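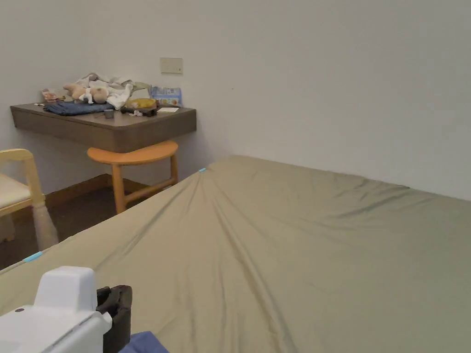

Fitted Sheets That Creep: What I'd Skip and What I'd Try

Every site selling bedding will tell you the cure for a wrinkled fitted sheet is a better fitted sheet. I have my doubts. I bought the Filotton set with its 450 thread count, then the Girneo one at 538, and both had creases down the middle within 7 nights.

Check the depth first. Measure the mattress, topper included, before you believe the word "deep" on any package.

Do the far corners before the near ones. On a bed pushed against the wall, whatever you leave for last over there gets done badly.

Clips? Maybe. A small clip on the edge of the sheet at a bad corner is cheap enough to try. I wouldn't pay for a full strap kit until one clip has failed you.

Smooth from the middle out with flat hands. Pulling at one corner only sends the wrinkles off in a diagonal.

Skip the wrinkle spray. Mine smelled nice and that was the whole effect.

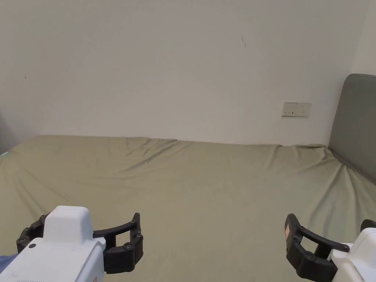 A plain dark green or olive sheet shows every fold in side light anyway, so decide how much you care. I give it two minutes and then go fold the laundry on the desk.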